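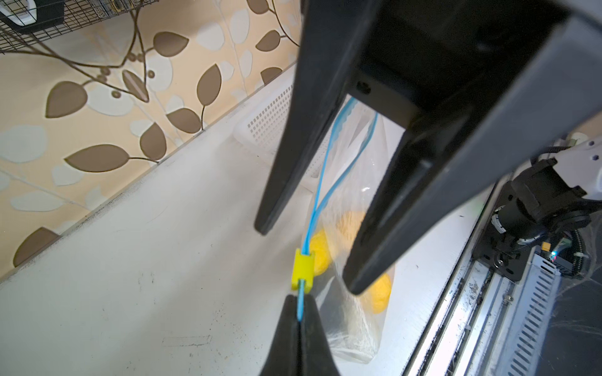 2 min read

Tourism and Leisure, Term Project Report
Tuesday, December 13, 2022

For my term project I picked walking trips for beginners, and I ended up doing the ridge walk from Clatine to Truden myself (twice, but the first time I turned back at the stream, so that one only half counts!). My question was pretty simple: could a person with normal shoes and no guide do this in a day and still enjoy it?

The trail starts behind the bus stop in Clatine and climbs 802 meters to the top. Most of that comes in the first half, and wow, my legs noticed. The signs are good as far as the chapel. After that there are two paths that look exactly the same, and the left one goes to a farm with a very loud dog. Take the right one.

I went in April, when the local outfit, Vida, starts its group walks again. Their day trip costs 25 dollars with lunch and the ride back. I went alone the first time and with their group the second, so I could compare. Alone was slower but I stopped wherever I liked. With the group I learned a lot more about the terraces and the old salt route, plus the soup was great, and I got to the top before the clouds did.

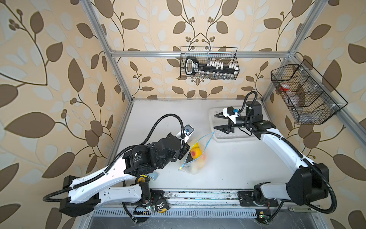
The way down to Truden is the part I would change. It's steep, the stones roll under your feet, and there's no place to fill a bottle until you reach the village. I drank everything I had before the halfway bench, so bring more than you think. The village itself has one bakery and a tiny museum, and I could have stayed all afternoon if the last bus didn't leave so early.

For the survey part I handed out a short form at the Grovurano guesthouse, where a lot of walkers spend the night. People mostly complained about the missing signs and the bus times, same as me. A few wanted a shorter loop for kids, and I think that's a really good idea. The guesthouse says the trail gets roughly 3000 walkers a year, but I couldn't find anything official to check that against, so I left it out of my charts.

My answer is yes, a beginner can do it, as long as they start early and wear something with grip. If I had another term I'd go back in the fall and ask the same questions again, and I'd also try the lower path along the river, which was closed both times I was there.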